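Lists > plestatdale-textiles > Archive > Thread: Shrinkage on the second lot of toweling

From: Samira Sayegh
To: plestatdale-textiles
Date: 2019-05-15
Subject: Re: Shrinkage on the second lot of toweling

On the list, Curkine wrote:

> We have now washed both lots of the Firside cotton toweling and the
> second lot is coming out shorter than the first. Same machine, same
> detergent, same water as far as I know. The first lot settled down
> after a couple of washes and stayed put. The second one keeps
> creeping. I cut hand towels from it and the hems have started to
> pucker, because the cloth is pulling in and the sewing thread isn't.
>
> Is this something in the cloth, or am I doing something different
> without noticing? I would like to know before I cut the rest. I also
> need to tell the guild what allowance to put on the pattern sheet. The
> sheet still says to preshrink once and cut, which seems wrong for this
> lot.
>
> One more thing. Khokhar told me to dry it flat the first time. I have
> not done that. Does it matter?

I have handled both lots and I think there are two separate things going on, so I'll take them one at a time.

First, the cloth. Cotton mostly shrinks because it was stretched during weaving and finishing. The yarn is held under tension on the loom, then the cloth is pulled through the finishing line, and it dries in that stretched state. When it gets wet again with nothing holding it, it relaxes back toward the length it wants to be. If one lot was finished under more tension than another, it will have more length to give back. You can't see this by looking at the bolt. The two lots can match in weight and color and still behave differently in the wash.

The lot tickets on ours were not the same. The second one had 2,321 written on it in pen and no finishing note at all. The first had a stamp from the mill saying it had been preshrunk. I took it for granted that the second was the same, and I expect you did too. I have written to Firside to ask. If I get an answer I'll post it here.

Second, the drying. Khokhar is right that it matters, but the reason is a little different from what people usually hear. Flat drying doesn't stop the cloth from shrinking. The relaxing happens mostly in the wash. What tumbling does is keep the cloth moving while it loses water, so the yarns work their way closer together than they would if the piece were left alone. That is why you see more shrinkage out of a dryer, and why it can go on for several rounds. If you hang the piece instead, the weight of the water pulls it longer, and you get a measurement that looks fine until somebody puts the finished towel in a dryer.

So the question is really how the finished towels are going to be used. If they will be tumble dried, then the preshrinking has to be done in a tumble dryer. If you preshrink flat and the customer tumbles, the hems will pucker exactly the way you describe.

What I would do with the uncut part of the second lot:

Cut a test piece well in from the selvage. The selvage is woven tighter and will give you a false reading. Mark a square on it with laundry pen or, better, with a few stitches of colored thread. I mark mine at 40 centimeters each way. Write down which direction is the warp. Do this before you wash, even if you are sure you will remember.

Overcast the raw edges. Toweling frays badly and the loops near a cut edge will pull out. If you don't have an overlocker, a wide zigzag will do.

Wash it at the hottest setting the towels are likely to see. Don't put it in alone. A small piece alone in the drum gets thrown around more than it would in a normal load. I use old sheets for the rest of the load.

Dry it fully, then let it sit out overnight before you measure. Cotton straight from the dryer is drier than the room and will measure short. This accounts for some of the odd numbers people have posted here.

Measure, write it down, and repeat until two washes in a row give the same result. With the first lot I stopped early. With the second I would not trust anything until it has held still twice. 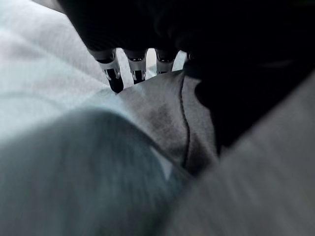

Plestatdale Guild of Weavers and Sewers — Household Linens Group

On the pattern sheet: I agree that the line about preshrinking once should come out. It was written in February when all we had was the stamped lot, and for that lot it was fair advice. I would replace it with something like this:

"Preshrink by washing and tumble drying until a marked test piece stops changing. Do not rely on the number of washes given for an earlier lot."

I would leave a percentage off the sheet altogether. If we print a figure, people will use the figure and skip the test. I know some members want one. My answer is that any figure we give is only good for the bolt it came from, and we have already been caught by that once.

If the group still wants an allowance for people who are going to cut without testing, then it should be given separately for the warp and the weft. The warp nearly always moves more, and a single allowance in both directions leaves you with towels that are too wide for their length. That looks worse than a towel that is simply small.

About the hems you have already sewn. There are a few things you can do, depending on how bad they are.

If the pucker is slight, wash and dry the towels again until the cloth stops moving, then press the hems with plenty of steam. Some of the pucker will press out and some won't. Keep the iron off the loops, or put a spare towel underneath and press from the back.

If it is worse than that, I would unpick the long sides, finish the shrinking with the edges open, and sew them again. Overcast the edges first or you will lose a row of loops every time. It is dull work but the cloth is good and it would be a shame to put it in the rag bin. You will lose a little width when you trim.

When you sew them again, look at the thread. Polyester thread does not shrink, so all of the movement ends up in the cloth. Cotton thread moves a bit, though not necessarily as much as the toweling does. I wouldn't rely on the thread to solve this. A longer stitch and a lighter top tension will help more. I use a longer stitch on all toweling now, partly for this and partly because a short stitch gets buried in the loops and is miserable to unpick.

The woven band across the ends is a separate problem. It has no loops and is a different structure from the rest of the towel, and it often shrinks more than the pile does. If you have towels where the ends draw in like a waist, that is the band, and no amount of resewing will fix it. You can stretch it back by hand while it is damp. It will draw in again at the next wash. On the first lot I cut around the bands and used them for hanging loops. On the second lot I haven't decided.

Somebody asked off the list if fabric softener would help. It won't help with the shrinking. It also coats the cotton and makes towels worse at drying things, so please don't use it on the test pieces or on anything that is going to the sale. If a new towel feels stiff, it is usually detergent left in the cloth. Wash it again with less detergent, or with none, and see if that clears it.

There was also a question about vinegar. A little in the rinse will do no harm to white cotton and may help clear detergent in hard water. I would keep it out of the testing too, so that we are all comparing the same thing.

If anybody else bought from the second lot, please post your measurements here. Give the lot ticket number, the size of the square before washing, the size after each wash in both directions, and how you dried it. Cloth that says 100 percent cotton on the ticket is all we should be comparing. I know a couple of people have the blend, and it will behave better, but that doesn't tell us anything about this lot.

I have enough of the first lot left to make a side by side test in the same load, and I'll do that next. Both squares will be marked the same way and dried the same way. I'll post the results whether or not Firside has written back. Until then I would hold off on cutting any more of the second lot, and if you have pieces already cut, leave the edges unsewn.

Curkine, if you still have the ticket from your bolt, could you check it for a finishing note and tell me what it says? Mine is torn along the bottom — there may have been another line on it.

Samira Sayegh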